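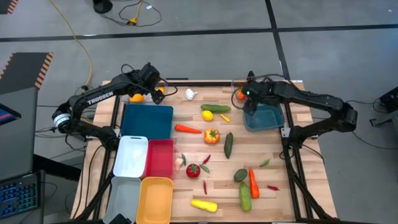

Shared Kitchen Walkthrough, Selo Building, Floor 2
Checked by: Morenike Isah
Day: Wednesday, before the lunch crowd

Fire extinguisher on hook, gauge in green: OK
Comment: Also in use as a hat stand. Hat returned to owner.

Exit door opens fully: FAIL
Comment: Opens as far as the water cooler, then stops. A slim person with good news could get out.

Fridge at or below 40 F: OK
Comment: Temperature fine. Contents another matter. The soup marked "Snorradóttir, do not touch" has been respected since December and must now be touched.

Microwave door seal: OK
Comment: Seal clean. Ceiling of microwave looks like a cave painting.

Outlets near sink, test button trips: FAIL on left one
Comment: Taped over. Work order 416 is in. So was 284, for the same outlet.

Toaster crumb tray emptied: FAIL
Comment: I emptied it. Somebody could have made a meatloaf.

Fruit washed and stored off the floor: OK
Comment: Bananas have gone past "ripe" and are entering management.

First aid kit stocked: PARTIAL
Comment: Around 1000 finger cots, no bandages. Reordered from Stonura.

Floor mat lies flat: FAIL
Comment: Corner curls up by the dishwasher. Brutum sent a replacement in the wrong size, so we now have two mats that curl.

Recheck in 2 weeks. Please move the cooler before then.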